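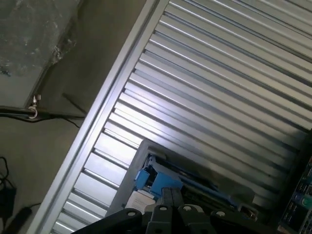 Corrugated metal panel with a metal rail along one side.

Reporting and Removing Hateful Graffiti: Frequently Asked Questions

Flostano Office of Community Relations
Updated in December

What should I do if I find hateful graffiti on public property?
Call the city service line or use the online form. Give the street, the nearest cross street and, if you can, a photograph. Please do not try to clean or cover the marking before an officer has recorded it.

How quickly will it be removed?
Markings that target a religious, ethnic or other group are given priority. Crews aim to remove them by 2 p.m. on the day after the report. Stone surfaces and historic structures, including the Arain Street footbridge, may take longer.

Does the city clean private buildings?
Yes, with the written consent of the owner. The service is free up to a cost of $300 per property. Owners in the Flimholm district should also notify the district office – it keeps a separate register of repairs to older storefronts.

Is hateful graffiti treated as a crime?
Vandalism is an offense whatever its content. Whether an additional charge applies is decided by the prosecutor. Cases involving minors are referred to the juvenile division.

May residents put up signs of support at the site?
Signs and decorations may be placed on public structures for up to 13 days without a permit, provided they do not block a walkway or cover a notice. Tape and string are allowed. Nails and glue are not.

Can a congregation or school request a speaker?
Requests may be sent to the Nuvuneck Interfaith Center, which arranges visits on behalf of the city.

Posted by the Office of Community Relations

Comments (3)

mapleside: Does the $300 apply per incident or per year? Our synagogue's fence was hit twice.

Office of Community Relations: Per incident. A new consent form is needed each time.

R.T. in Flimholm: The form would not take my photo, so I phoned instead. Picked up right away.

This site uses cookies to remember your settings. Accept | Manage preferences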